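About Us

Runholm is a small shared workshop. Three benches, one lathe that mostly behaves, a wall of drawers with the wrong labels on. We build arms and hand tools for arms. Nothing industrial. If it fits through a house door we'll probably have a go at it.

Started in May, in a garage. Outgrew the garage by the end of summer and moved into the unit behind the tile shop, where we still are. 22 members at last count, most of them evenings only. Some solder, some code, a few just like taking printers apart and that's fine too.

What we're building

Druso is the main one. A tabletop arm meant for ordinary homes, slow and light, strong enough for dishes and not much else. Version 9 is on the bench now. Versions 1 to 8 are in a crate, minus the motors, which got reused.

Gaber is the control box. Ugly but it works. Brevent is the software side, still rough, docs are behind, sorry. Ask at the bench if you get stuck.
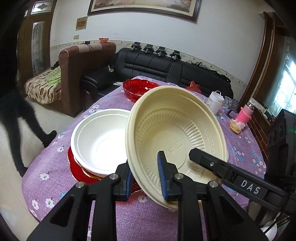 Grippers are where most of our hours go. Everybody wants to work on the arm, and then the arm gets there and can't hold anything. A mug is easy. Thin stuff is hard. Take a disposable plastic bowl, cream colored, tipped up on its side with two jaws on the rim: there's hardly any wall to grab and it flexes the minute you squeeze. Blue rubber pads on both jaws, pressed against the wall of the bowl, so the grip is on rubber and the metal stays out of it. Pad choice is a whole argument here. Softer pads hold better and wear out quicker. We cut our own from sheet, 40 to a batch, and keep a tin of them by the door.

We do as much as we can by hand first. Close the jaws yourself on a real table with real clutter and you learn fast what the motor will need to do. Then it goes on the arm. Then it usually comes back off the arm for a week.

How it works here

Members get a key, a shelf, and use of the tools once they've been shown them. Shown means shown, not watched a video. Lathe and bandsaw need a sign off each. Printers are first come first served, no overnight jobs unless you're staying with them.

Home builds are welcome. Plenty of Druso parts were made in kitchens and spare rooms and brought in on a bus. If you're building at home we can lend clamps, a bench supply, and the small drill press if you can carry it. Bring them back please. We're still short one set of hex keys.

Drawings are free to take and change. Tell us what broke, thats the part we want to hear.

Coming by

Open evening every Thursday from 6, side entrance, ring twice. Wear shoes you don't mind getting swarf in. Kids ok with an adult. Parking is bad, the tile shop will let you use thier spaces after closing.

Page last updated 28 December 2021. Shelf list is out of date, will fix.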